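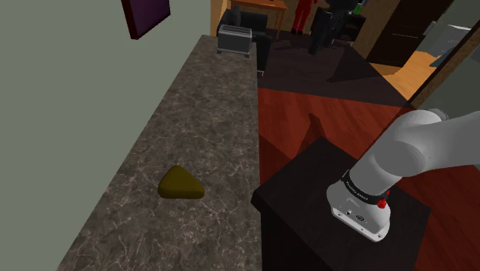

March 30, 2022 | By Aba Amoah

Every few months someone tells me that teaching a robot is now as easy as teaching a child. Skultia says it in the first line of its new brochure. You take the controls, move the arm through the job a few times, and the machine picks it up. I spent a morning with their simulated kitchen and came away unconvinced. The job was to steer a white arm on a pedestal towards a yellow wedge on a stone worktop, with a toaster at the far end and a long stretch of bare counter between them. I can't think of many kitchens that tidy. Mine has post on it.

It took me 34 tries to record 3 that the software would accept. Lærke Snorradóttir, who runs the training side, was patient and said beginners always overshoot. Fine, but the firm's own set has 581 recordings for this single task, all made by trained staff. A child would have walked off by then.

I asked what happens when the wedge is swapped for something soft, or wet. That is planned for the Banska release, with no date given. Mistwood members thinking of paying for the pilot should ask to see it done on a real counter first.

Contact the newsletter desk | © 2022 Mistwood | Back to top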